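Okay, I've been promising a thread on my grandmother's dresser and what I learned about moving heavy old furniture between towns, so get comfortable, because I do go on.

It lived in her back bedroom in Plandau for 40 years, and when she moved in with my aunt it was decided (by everyone but me!) that it should come to my place in Clorkwood.

First quote I got was $976 for one piece of furniture. I had to sit down on the stairs for a bit.

Then my friend Feng-yi Leung told me to ask about sharing a truck. You wait until somebody else's load is going your way and you pay for the corner you use. It took 4 weeks to come up, and I didn't mind one bit.

Dark wood, pale wood, I love all of it

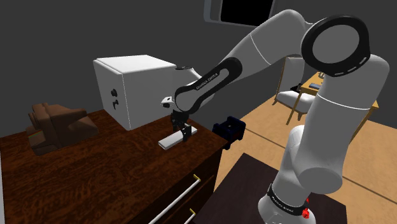
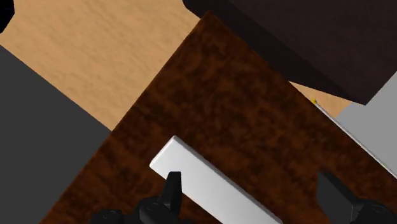

Anyway, back to the drawers. Take them out and wrap each one by itself, even if the movers say it's fine to leave them in. I found a bus ticket, two hair combs and a recipe for plum cake in her handwriting, so I'm very glad I did.

Pencil a number on the back of every drawer too. They look the same and they are not the same, and old ones only like their own slot.

It came in December, on a morning so cold the driver kept his gloves on for his coffee. He was a sweetheart — he carried the mirror up himself and wouldn't let me help.

I'm making the plum cake this weekend. If anyone knows what she meant by "a Chung cup" of sugar, please, please write to me.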